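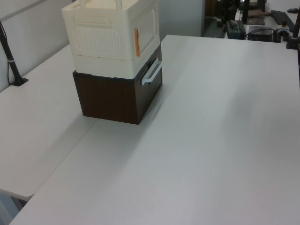 Every demo of a grasp planner I have ever sat through used one box on one table, with nothing touching it. So when the people behind Julby put out version 2 and said it handled "stacked and overhanging containers out of the box," I set aside an afternoon and made it prove it.

The stack I settled on is a dull one. Brown wood-grain box on the bottom, with a white U-shaped handle on one side. Cream plastic storage box on top, a little wider, so its lower rim hangs over the edge of the brown one. White tabletop under both.

White is where the trouble starts. Cream plastic on a white table in front of a light gray wall gives the segmenter very little to work with, and Julby's default settings merged the upper box with the wall in 13 of 50 runs. The release notes call this "graceful degradation." I call it a planner that wants to pick up my wall.

Turning off the color prior and leaning on depth fixed most of that. Then came the overhang. Julby fits one cuboid per object, and where two footprints nearly match it likes to fit a single tall one and be done. You get a very confident grasp for a box that doesn't exist. I ended up swapping in the old Momanholm plane splitter, a script of 147 lines that hasn't been touched in years, and it found the seam between the boxes on the first try. It also found the seam across the middle of the cream box and decided there were three objects. Fair enough, I suppose - the panels are deep and the line is sharp - but now I have a merge threshold to babysit.

The handle is still unsolved. Julby can see it but treats it as noise on the side of the cuboid, so the collision check happily plans a path straight through it. There's an open ticket. The reply was to "inflate the bounding volume," and I tried that, and the planner then refused every approach from that side.

I'm keeping Momanholm in the loop for now and pinning Julby to the old release. If the handle ticket moves I'll rerun the same 50.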